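瓦尔考旧镇图书室改造项目 第二阶段进展报告（3月）
报送：伊曼斯基金会 赫尔米娜·阿曼女士
撰写：卢基扬·涅奇波鲁克

一、总体情况
项目仍在推进，速度与上一份报告中的乐观程度不太相称。屋顶已完工，阅览室的木桌也已到位，居民对桌子的评价高于对屋顶的评价，我们虚心接受。 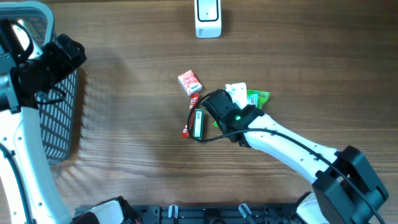
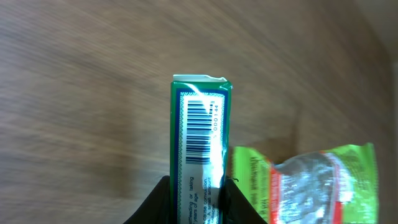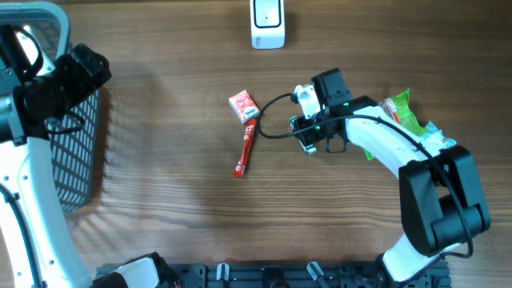
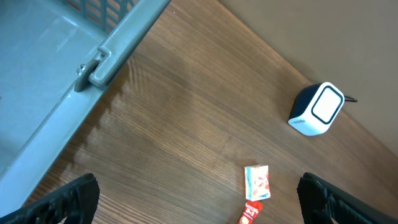 四张均摄于同一处，木纹台面。

二、藏书整理
登记入册的图书共3,115册。其中15册是同一本养蜂手册，版次相同，批注各异，最激烈的一处争论围绕何时换蜂箱展开，至今没有结论。我们保留了两册，其余转给蒂斯滕分馆，对方回信只写了“收到”。
受潮图书已移至二楼晾放。原定由加佩装订社修复，报价到了以后，我们重新学习了自己动手贴书脊的方法，进度尚可，成品的笔直程度因人而异。

三、经费
本期支出基本在预算之内，超支一项：暖气阀门，400欧元。旧阀门在验收当天上午停止工作，验收人员全程没有脱大衣，仍然签了字，在此致谢。
书架尾款尚未支付，供货方少发了一组隔板，并坚持认为隔板在我们这里。我们已经找过两遍。

四、未完成事项
儿童角的地毯颜色还没有定。征求意见时收到的答复大多与停车有关，已另行归档。
借阅系统可以借书，暂时不能还书。目前由值班人员在本子上手写归还记录，字迹问题正在协商。
门口的坡道等镇政府批复，申请材料补交过一次，补的是我们第一次就交过的那一页。

五、下一步
下阶段先追回隔板，再修好还书功能，随后试行傍晚开放到19点。恳请基金会同意将未用完的宣传费转作取暖费用。宣传海报印得很漂亮，但室温低的时候，读者看完海报就走了。
附支出明细及阀门发票，发票上的咖啡渍不影响金额辨认。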